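Right, Komberg open day, Sunday. Queue at the door already and I've only had half a coffee. Will post as I go

Place is Juvia's new demo flat. Proper kitchen, proper fridge, plus a robot with two arms that's meant to tidy it. 200 signed up apparently, they let us in 19 at a time

Sinan Kırmızıgül doing the intro. Good speaker, no slides thank god. Says they picked a kitchen becuase everybody in the room knows what a tidy one looks like

Someone asked straight off if it can cook. No. Next question

First job was putting a cup on a shelf. Took ages. Got a clap anyway, mine included

Bit on safety now. If you step over the tape it stops. A kid tested this twice before his dad got hold of him

Muammer Sezer runs the driving side - a person does the job with the arms lots of times over and the software learns off that. He did 50 goes at one drawer last week and says he dreams about it

Asked him what's hardest. Thought he'd say glasses. He said chairs. Heavy, legs catch on the floor, and you need both hands to agree with each other

Group moved round to the island for the chair job, I got a spot near the front for once

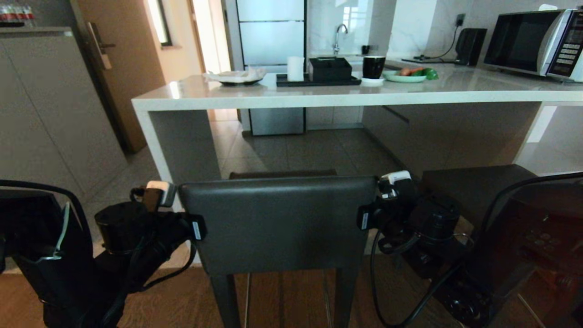 Muammer says what he's after is both grippers closing at the same moment, otherwise the thing twists and you're dragging it on one leg. Never thought about that in my life and I push a chair in every day

Woman next to me from Quintela wanted to know about carpet. Long pause. "Not yet" was the answer, fair enough

Also asked about price, got a very polite nothing

Tea break. Biscuits by Grokitz, who make the software for the booking desk and for some reason also brought biscuits. No complaints

Second group going in at 2 so we're being herded out. Sinan says they'll do another one in April, with laundry

If you go, wear flat shoes, there's no seats for visitors and the talk runs over. Train in ten mins, will answer replys tonight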